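3.2 Reported triggers in domestic assault matters

The second coding pass took in court reports in which the published account named a dispute immediately before the alleged assault. Of 200 reports retrieved, 21 were set aside as duplicates of the same proceeding, leaving 179. Each was read separately by two coders (Choo and Ra), who recorded the stated trigger, any mention of alcohol, and the sentence or bail outcome where given.

Household spending was coded wherever the report attributed the dispute to food, fuel, rent or small purchases. Jealousy was coded only if the word itself or a direct equivalent appeared. Where a report offered two triggers, both were kept and neither was ranked. Four reports gave a trigger in the headline that the body text did not support; these were coded from the body.

Coder disagreement centred on alcohol. Choo treated "had been at the bar" as a mention, while Ra required a statement that the accused had been drinking. The stricter rule was adopted and the affected reports were recoded. We make no claim about the cause of any assault. The codes capture what a reporter chose to print, often from a prosecutor's summary, and the complainant's own account is seldom quoted at length.

Reports from the Dinar and Urnis districts were analysed together, as both are served by one magistrates' court. Outcomes were missing more often for matters adjourned in December, and these were left blank in the analysis that follows. 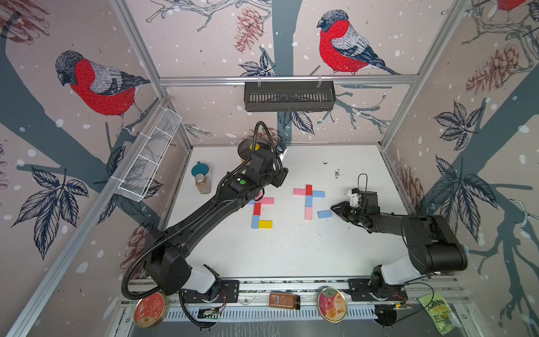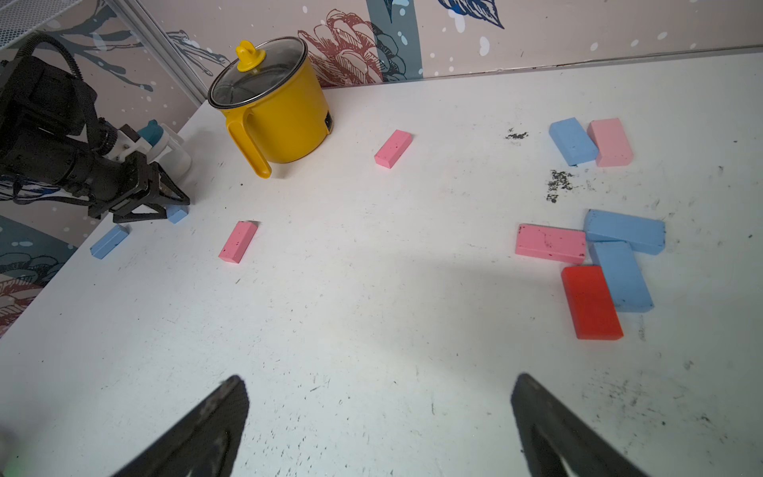
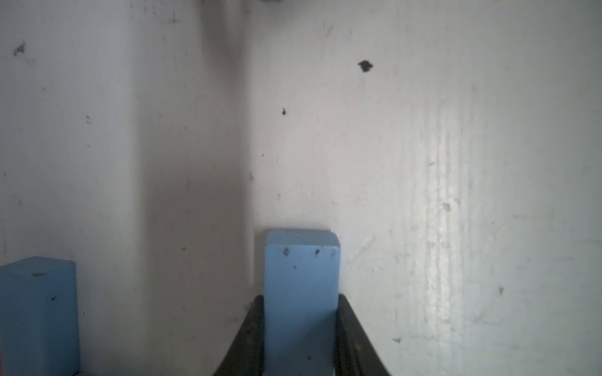
Figure 4. Left to right: patterned walls with bullfinches around a white tabletop; blue blocks on a white tabletop; light blue block held upright between two gripper fingers.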